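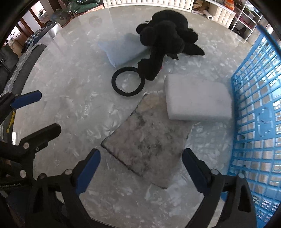

ABOUT US / WHAT WE DO

Ukel is a household sorting and laundry service. We collect mixed loads of small goods from homes, separate them by material, clean what can be cleaned, and return everything in labeled baskets. The company was started by Marlina Manurung, who still runs intake, and Rizal Osman, who is responsible for the wash room and the delivery schedule.

Most laundry services accept clothing and linens only. Our customers send us the rest of it as well: plush toys, cushions, foam blocks, rubber rings, and the odds and ends that collect under a sofa. These are charged per basket at the same rate as clothing.

How a load is processed

Each load is tipped out on a table and spread in a single layer. Items are then divided into four groups.

Group 1: flat textiles. Shirts, sheets, towels, and folded fabric of any kind.
Group 2: filled items. Plush toys, cushions, pillows. Washed in a net bag on a slow cycle and dried flat.
Group 3: foam and rubber. Wiped by hand with a damp cloth and mild soap. Foam is never spun.
Group 4: everything else. Brushed off, bagged, and returned unwashed with a note.

Dark and light textiles are separated before washing. After drying they may share a basket for the return trip, unless the customer has asked for separate baskets on the order form. Fabric with sharp creases is refolded along the existing lines where possible.

We sort on glass. It does not hold lint, it can be wiped between loads, and small parts are easy to find on it. Wooden tables were used in our first shop and were replaced after one winter — the surface caught on knitwear.

Baskets

All goods travel in plastic baskets with open-grid walls. We chose this type for airflow. A closed tub traps moisture if an item has been packed slightly damp, and a cardboard box softens at the base. The baskets are rinsed after each return and stacked upside down.

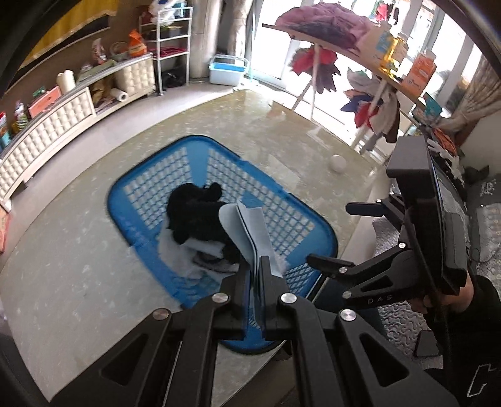
Pale fabric over the basket, with dark and white textiles already inside.

Basket limits are set by volume, not weight. Contents should stay below the rim so that baskets can be stacked in the van. Please do not tie bags to the outside. If a load exceeds one basket, the second is entered under the same order number with a suffix.

Where we work

Our main shop is on the ground floor of the Simanjuntak building, unit 223. The drying room is in the same unit, behind the front counter. A second drop-off counter operates inside the Galta hardware store and accepts baskets until 6 p.m. Goods left at Galta are processed at the main shop and take one extra working day.

In the last business year we handled 1712 loads from 616 households. Group 2 items made up a larger share than in the year before, and October was again the busiest month, when customers change over their bedding.

Equipment and records

Loads are logged with Gilura, a tracking sheet written by Rizal Osman for our own use. It records the order number, the group totals, and any damage noted at intake. Customers can request a copy of their entry at the counter. Records are kept until the goods have been signed for, then for a further 70 days.

What we do not accept

Leather, fur, items with batteries that cannot be removed, and anything containing loose powder or beads. Electric blankets are returned unopened.

Questions about a current order should be sent to the counter where the basket was dropped off — quote the order number on your slip.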